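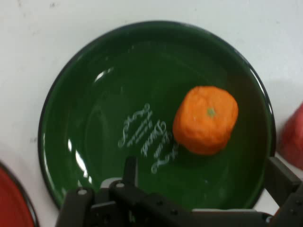 *A toy orange on a green plate, as seen from the robot's own gripper.*

## How does a robot learn to pick up an orange?

You probably learned to pick things up when you were a baby, by grabbing at everything you could reach (and dropping most of it!). A robot needs lots of practice too, but it can start by borrowing some of yours.

At the Ranine workshop, a person steers the robot arm through a small job, like moving a toy orange from one plate to another. While they steer, the computer saves what the little camera near the gripper sees, and it also saves how every joint of the arm moves. One try from start to finish is called an **example**. Each one lasts 15 seconds, so you could watch four of them in a minute.

Then the orange gets moved over a bit, and they do it again. And again! The Ranine collection has 2,704 examples so far, and a learning program looks through them for patterns, such as which way to turn when the orange is over to the right.

Look for the shiny white streaks on the plate. Those are reflections, and a computer can find them puzzling, so it helps to have examples with plenty of glare and others with hardly any.

**Try it at home:** Put a piece of fruit on a plate and pick it up using only two fingers, then turn the plate and try again.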